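Ferkton Portable Screen Kit for Film Clubs and Small Festivals

If you have ever tried to show a movie in a village hall with a bedsheet and a prayer, you already know why we started putting this kit together. The Ferkton is a complete projection set for anyone who wants to share good films with the neighbors: a projector, a folding screen, two speakers on stands, and every cable you need to join them up. It packs away into wheeled cases, and it goes up happily in a library, a school gym, a barn or (our favorite) a back garden once the sun is properly down.

We have tried it with all sorts of programs over the years. Quiet hand-drawn animation looks lovely on it, and so do old black and white comedies, which can turn to gray mush on a cheap screen. The 4000 lumen projector has enough punch for a room where the curtains don't quite meet, and you can turn it down for a dark room so the night scenes stay nice and deep.

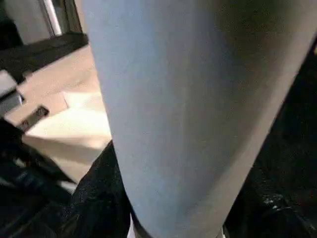 What comes in the kit

Clarnside projector, 4000 lumens, with remote and ceiling bracket
Raudsepp folding screen, matte white, with legs and carry bag
2 powered speakers with stands
Cable set, including a long one for running along the wall
Wheeled cases for everything
Printed setup guide, large type

Setting up

Give yourself plenty of time the first evening, and do bring a friend, because the screen surface snaps onto its frame and the last corner is always a bit stubborn. After that it gets quicker every time! Start with the screen, then the speakers, and leave the projector until last so you can line it up without anyone walking in front of it. Subtitles are the thing to check from the back row. If the bottom line is hidden behind heads, raise the legs a notch and look again.

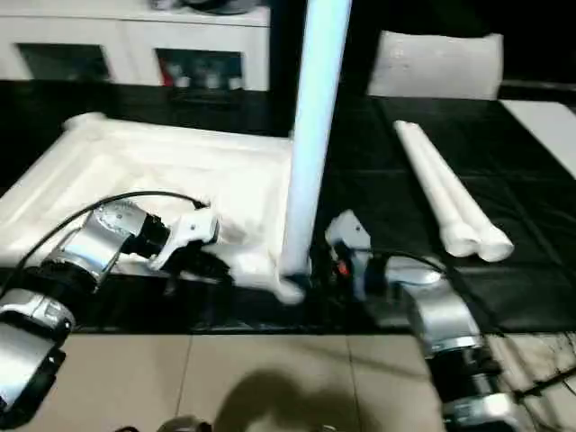
Care and cleaning

Wipe the screen with a soft damp cloth and let it dry fully before folding. Please don't use window cleaner on it, however tempting. The projector filter slides out from the side and likes a gentle brush before each new season.

Warranty and rental

The projector is covered for 5 years and the speakers for 2. If you only need a kit for a weekend, ask about rental from our Zitcombe store. December fills up early with holiday screenings, so it's worth writing to us well ahead.

Page updated 6 July 2014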